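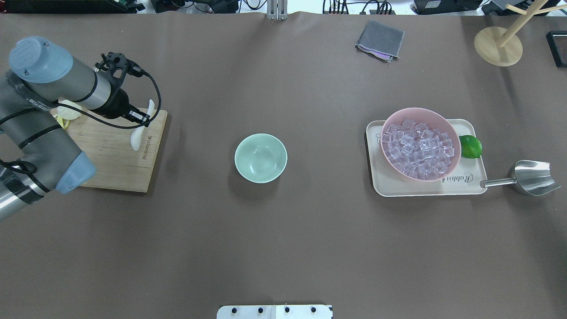

The arm above the cutting board, with ice, a lime and an empty bowl set out on the table. Photo: Stitel

News > Company > Robotics

Stitel opens kitchen-task teaching program to outside labs

TUDTON, 5 April 2025 – Stitel today opened Tundis, its program for teaching robot arms by remote control, to outside labs. Six teams get in first. Applications are open now.

A person steers the arm through a job, start to finish, and the system records every move. Then again, with things shifted around. The arm learns from the recordings – no code written for each task. The library so far holds 2138 recorded runs, all kitchen work: bowls, boards, trays, scoops.

"Ice is hard. It slides, it sticks, and the person driving has to slow right down," said Imke Diekmann, who runs the teaching sessions. "New drivers need about 20 tries before we keep anything."

Teams can also guide the arm by hand, holding it at the wrist. Both methods save to the same format, so recordings can be be mixed. Partner firm Andrade is supplying the hand controllers, two per team.

"We wanted other people's kitchens in this, not just ours," said Shaohua Hou, head of research at Stitel. "Different cups, different habbits."

Training for the first teams started in March. More places later this year, dates to follow.

Press contact: Maeve Ó Dálaigh, Stitel press office, Tudton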